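Trinberg Open Day

The Trinberg Open Day is a yearly public visit to the robotics hall run by Plidis in the town of Drerkudel. It is held in May and draws roughly 800 visitors, many of them families who have never stood this close to a working arm.

History

The first open day filled a single afternoon with 31 guests. It now runs for two days, and the hall has kept the same friendly, hands-on feel -- visitors may ask the operators anything, and they do!

Demonstrations

The best-loved stop is the tabletop bench, named Mercado after the market stalls it was first built to copy. Small everyday things are laid out on a cloth, and an arm is set to work among them. Flags, foam blocks and pieces of wood are regular choices, and the slow, careful moves of the gripper are a joy to follow up close.
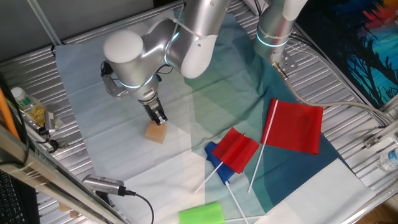 Visiting

Entry is free. Groups are asked to book ahead, and the bench demonstrations start every half hour from the main door side of the hall. The page for visitors was last updated Apr 14, 2020.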